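Support > Closed tickets > Bench meters > Dakton logger

Ticket 867: Dakton logger drops readings after 47 minutes
Opened by: Irena Wilczyńska
Assigned to: Mieczysław Krawczyk
Status: closed, workaround

Print this ticket | E-mail this ticket

Logger on firmware 30 stops writing to the Fundis share at 47 minutes. Front panel keeps counting. No error in the local log. Power cycle restores writing for another 47 minutes. Same result on two network ports and with a new cable.

Krawczyk: Could not reproduce with a local target. Reproduced with the share mounted. The share drops idle sessions, and the logger holds its buffer until 100 records are queued. At the slow sample rate the session is gone before the first flush. The logger does not reconnect.
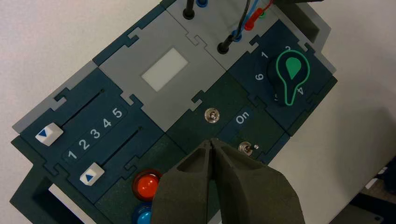
Test board, slider module at left, display unlit.

Workaround: set flush count to 1 under Storage, save, restart the logger. Ran overnight with no gaps. Reconnect fault passed to Tumurer in February. No fix date.

Print this ticket | E-mail this ticket

Comments (3)

malinowski_lab: Same fault on firmware 29. Flush count 1 fixed it.

I. Wilczyńska: Setting is lost after a factory reset. Write it down.

tk: Does this affect the serial output?

M. Krawczyk: No, serial is not buffered.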